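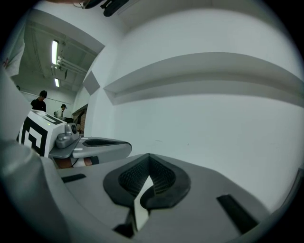

Mirken notes, 19 Apr 2022
Block pose flips, the clock offset, and a few odds and ends

I meant to spend the morning on the grasp segmenter and here I am again with the marker tracker, so apologies to Sabina, who is waiting for the segmenter and has been very patient with me (it is coming, it really is!). What happened is that I opened the glasses case recordings in Luvari to pick out a few clean stretches for her, and the left gripper's trajectory had that nasty little twitch in it again, the one where the whole tool seems to roll over its own wrist for a few frames and then snap back as if nothing had happened. Once you have seen it you can't stop seeing it, and I didn't feel right passing those files along.

For Kamil, who was away for most of February and missed the long argument: we get the gripper pose from the patterned block on its back. Mirken finds the marker corners, solves each face it can see by itself, and then picks the face with the lowest reprojection error and throws the others out. That last part is mine, I wrote it in an afternoon and I was quite proud of it at the time. The trouble is that a flat square seen at a poor angle has two poses that explain the corners nearly equally well, and the error hardly tells them apart. If the best face happens to be one of those, we get the mirror pose, and everything downstream believes it.

The case task is hard on us here. You come at it with both tools tipped inward to get the tips onto the sides of the case, and that turns the blocks, so one of them may give us a face that is squashed nearly to a sliver. On the flat pick and place recordings the blocks mostly stay facing up and the old code looks perfectly healthy, which explains why the regression set never complained. I have added two of the case recordings to the set now. Igor, if your nightly run goes red tomorrow, that's me, please don't spend your coffee on it.

What I changed

The solver now treats the block as one rigid body. All corners from all visible faces go into a single fit, using the face-to-face transforms from the calibration file. As soon as a second face is in view the ambiguity pretty much goes away, even when that second face is a poor one, because the mirror pose of one face puts the other face somewhere silly. I start the fit from each candidate pose of each face and keep the best result. It is slower than before but still a comfortable distance from mattering, and we do this offline anyway.

For frames with a single face I keep both candidates alive and carry them forward, with a very plain motion model (constant velocity, nothing clever) and a small dynamic program that picks the cheapest path through the candidates over the whole recording. I had tried to do this greedily, frame by frame, back when we first met the problem, and it would lock onto the wrong branch and stay there quite happily until the hand did something physically impossible. Looking both ways in time fixes that. Danica suggested it ages ago and I said it was overkill, and I would like it on record that she was right.

One thing I am less sure of is what to do when the block is lost altogether, say behind a forearm. At the moment I fill gaps of up to 15 frames by interpolating and mark everything longer as missing. The interpolated samples carry a flag called filled, and PLEASE look at the flag before you train on them. I picked 15 by looking at a handful of gaps and deciding where the filled path started to look made up, so treat it as a matter of taste until somebody measures it properly.

Does the face geometry hold up?

This was the part that ate my lunch break. Joint fitting is only as good as the transforms between faces, and the ones in the config came from the drawing. I wrote a small refinement that takes a recording, holds the camera intrinsics fixed, and lets the face transforms move together with the block poses until the corners agree. The right block barely moved. The left block wanted one face turned by a small but perfectly repeatable angle, the same way on every recording I tried, so I believe it. My guess is the marker sheet went on slightly crooked. I have put the refined values in the config under the block's own name and left the drawing values in a comment beneath them, in case I am fooling myself.

If you ever replace a marker sheet, rerun refine_faces on a slow recording where the block gets turned every which way. Fast motion makes the corners smear and then the refinement happily soaks up the blur and calls it geometry. I know this because I did exactly that on the first try and got a block shaped like a slice of cake.

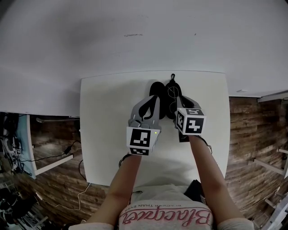

Both grippers on the open glasses case, head view. More than one face showing on each block.

The nice thing about a moment like this one is that it goes through the joint fit without ever needing the path search. Both blocks have a second face to lean on, the right one even has a third, and the fit settles in a few iterations from any start. The case itself is a good subject for later too, being black and rounded with black-edged gripper tips up against it, and I suspect Sabina's segmenter is going to have opinions about where the finger stops and the case begins. The wire-rimmed glasses I would leave out of the first round altogether. Our depth on thin wire is hopeless and I don't want a whole week going into it.

The clock offset, again

While I had everything open I also went after the delay between the head stream and the gripper streams. We had been using the offset from the recorder's handshake and trusting it. Now that the poses are calm enough to differentiate without getting a page of spikes, I could do it the honest old way: take the angular speed of the block from the head view (with head motion taken out first), take the angular speed from the gripper's own gyro, slide one against the other and look for the peak. The peak is sharp and it sits around 70 milliseconds away from where the handshake puts it. At 30 frames a second that is a couple of frames, and with quick hands a couple of frames is plenty to put the jaw closing on the wrong side of the touch.

I did this per recording, and the offset holds steady within a recording but shifts a little from one to the next, so please don't hard code it. There is a new step, align_streams, which writes the estimated offset and the height of the correlation peak into the session header. If the peak is low the step refuses and leaves the handshake value alone, with a loud line in the log. It needs a stretch with some real rotation in it. A recording where the hands only slide sideways will not give it anything to hold on to.

Nesrin asked whether we could get the same thing out of the wrist view, without the head camera at all. In principle yes, and I think it's a lovely idea. The wrist view catches the other gripper's block now and then, and that gives us the pose between the two tools directly, with no head in the chain. I tried it for an hour. When the camera tips up toward the ceiling lights, though, the exposure pulls down and the corner finder gets shy about the darker parts of the pattern. I got something usable by running the detector again on a locally stretched crop around the predicted position of the block. That's on a branch called wrist-cross and it is not fit for company yet, the variable names alone would make Igor weep.

There's also the matter of things in the background of the wrist view getting picked up as feature points, mostly people walking around and the edges of bright fixtures. For the wrist odometry I have turned on the mask for our own gripper fingers, which was sitting in the config switched off (by me, with no comment, thank you past me), and raised the outlier cut a bit. Moving people I have done nothing about so far. They are far off and small in most views and the robust loss seems to shrug at them, but "seems" is carrying that sentence.

Small things, before I forget

Luvari now draws filled samples as a dashed line and the rejected candidate pose as a faint ghost. The ghost is off by default because it makes the left hand look haunted.

The trajectory export wrote quaternions with the sign flipping from sample to sample. Same rotation, but it upset Danica's resampler, and fairly so. I now force continuity before writing. Old exports need redoing, there's a script in tools, it takes a folder and leaves the originals in place.

Log files from the detector are capped at 400 lines per recording unless you pass verbose. I was tired of scrolling.

The calibration reader used to accept a missing left block and quietly use the right block's geometry instead. It stops with an error now. I don't want to think about how long that was in there.

Still open

Single face stretches right at the start of a recording have nothing before them to help, and if the hand also keeps still the path search has nothing to choose with. I'd like to seed those from gravity, using the accelerometer, which should separate the two candidates in most attitudes. Kamil, you did something similar for the Engelhardt arm, could I borrow an hour of your time?

I also want a proper number for how good the poses are. Agreement between the head chain and the wrist-cross poses would be a start, as they share so little, but the branch has to be cleaned up first.

Sabina, the clean stretches are in the shared folder with the new poses and offsets. I left out the ones where the gaps were too long. Segmenter next, I promise, as soon as the nightly has run once with the new set.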